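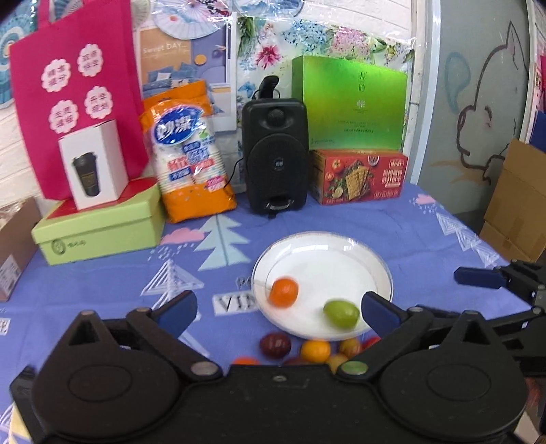

Los cherry surtidos han sido mi descubrimiento de febrero y vengo a contarlo con toda la emoción del mundo. Llevaba años comprando la bandeja roja de siempre y un día cogí la de colores en el mercado de Gralevley – ¡qué diferencia! Para probarlos los saco sobre el mantel azul de los arbolitos y voy pasando al plato blanco, que el naranja y el verde lucen una barbaridad encima. Los granates son para mí los más dulces, y los amarillos casi saben a fruta. ¿Cómo los coméis vosotros?

Yvette_B

---

tkurian escribió:
¡Qué buenos! Pero no estoy de acuerdo con los granates. Para mí gana el naranja, de largo. El granate tiene la piel más dura y en ensalada se nota.

---

Quyên Đồng escribió:
Yo el verde lo dejo para el final, con un poco de sal. Me encanta ese punto ácido. Una bandeja de 600 gramos me dura dos tardes.

---

kirsten.r escribió:
¿En la nevera o fuera? Yo siempre fuera, en un cuenco.

---

Yvette_B escribió:
Fuera, fuera. Con el frío se quedan sin gracia.

---

tkurian escribió:
Pues yo en la nevera y los saco 60 minutos antes. Fuera se me arrugan enseguida, sobre todo los amarillos.

---

kirsten.r escribió:
En mi casa no llegan a arrugarse, jaja. Yvette, otra cosa: me ha enamorado el mantel, con la nube rosa y todo. ¿De dónde es?

---

Yvette_B escribió:
De Pellow, la tienda de telas que hay junto al mercado. Mañana por la tarde paso y te miro si les queda.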